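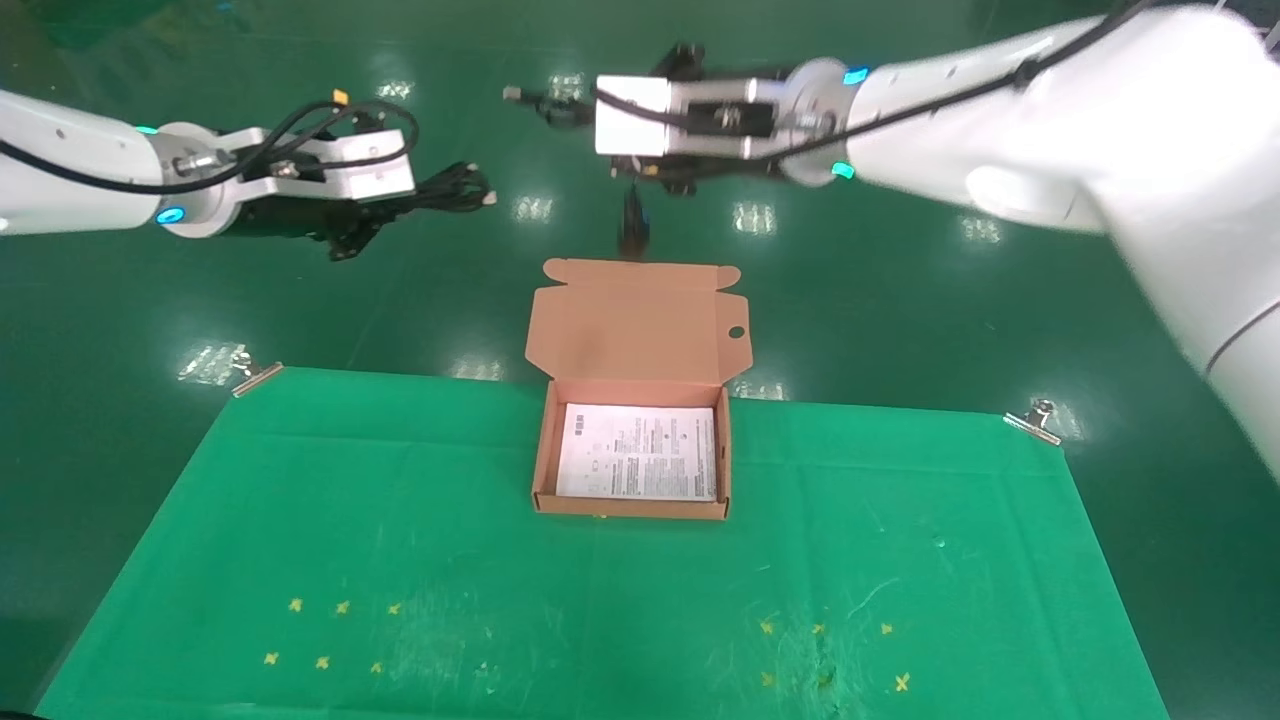 4. Preparing and sending a story

This section covers the Submissions side of Sornbridge, from setting up your author profile to withdrawing a story. If you only read and vote, skip to section 5. Editors should read section 7 as well, because some of the screens look different to them.

4.1 Set up your author profile

1. Sign in and open the Writer tab.
2. Enter your legal name in the first box. It goes on contracts and is never shown to readers.
3. Enter your byline in the second box. If you publish under your own name, type it again here. Do not leave the box blank.
4. Add a short bio in the third person. The limit is 142 words. Anything past that is dropped when the issue is built, and you will not get a warning.
5. Click Save profile.

Note: Accents and special letters are kept as typed. Sigrún Hafþórsson will appear that way in the table of contents and in the e-book. If a letter shows up as a small box, change the display font under Settings and check again before you write to support.

4.2 Format the manuscript

Sornbridge accepts .docx, .rtf and .odt files. PDF files are refused at upload.

1. Use one plain font for the whole story, 12 point, double spaced.
2. Put the title and word count on the first page. Leave your name off every page, headers included.
3. Mark a scene break with a single # on its own line. Blank lines are removed during import, so a blank line will not survive as a break.
4. Use italics for italics. Underlining is also read as italics.
5. For invented alphabets, alien scripts or star charts, write a placeholder in square brackets, such as [glyph 1], and attach the art in step 6 of 4.3.

Caution: Turn off tracked changes and accept or reject everything before you save. The reading copy shows all remaining edits, and first readers will see your deleted paragraphs.

Footnotes work, but they are moved to the end of the story. If your story depends on a footnote sitting at the bottom of a certain page, say so in the cover note.

4.3 Send the story

1. Open Submissions and choose New.
2. Pick a category. Flash is up to 2000 words. Short is 2000 words and over. For longer work and serials, use the Serial form in section 6.
3. Type the title. Do not use all capitals.
4. Choose up to three tags from the list (time travel, first contact, generation ship, afterlife and so on). Tags decide which first reader gets the story — they have no effect on acceptance.
5. Upload the manuscript.
6. Upload any art files, named to match your placeholders.
7. Fill in the cover note, or leave it empty. A summary of the plot is not wanted.
8. Tick the box that says the story is your own work and is unpublished.
9. Click Send. A reference number appears at the top of the page. Write it down or print the page.

Note: Stories posted on a personal blog count as published. Stories shared in a private workshop do not.

4.4 Check the reading copy

Within a few minutes a reading copy appears next to your reference number. Open it and look at these places first:

- the opening page, for a stray name
- every scene break
- long passages in italics, such as telepathy or ship's logs
- the last line, which is sometimes lost if the file ends in a text box

If something is wrong, click Replace file. You have 23 hours from the time of sending. After that the file is locked and you will have to withdraw and send again.

Worked case: Grímur Lund sends a story called "Stomach," told by a colony ship that digests its own cargo. The ship's speech is in a different font. On import the font is lost, and the ship and the crew can't be told apart. He puts the ship's lines in italics, clicks Replace file and keeps the same reference number.

4.5 Simultaneous submissions

The magazine sets this rule, and Sornbridge only displays it. Look for the line under the magazine's name. Juvton allows simultaneous submissions. Hoekstra does not, and a story sent there cannot be sent to a second magazine until it comes back.

4.6 Withdraw a story

1. Open Submissions and find the reference number.
2. Click Withdraw.
3. Choose a reason, or choose None given.
4. Click Confirm.

Caution: Withdrawing cannot be undone. The story loses its place in the queue, along with any notes the first readers have made on it.

A story with the status Held can still be withdrawn. A story with the status Contract sent cannot. Write to the editor directly, using the address on the contract, and quote the reference number in the subject line.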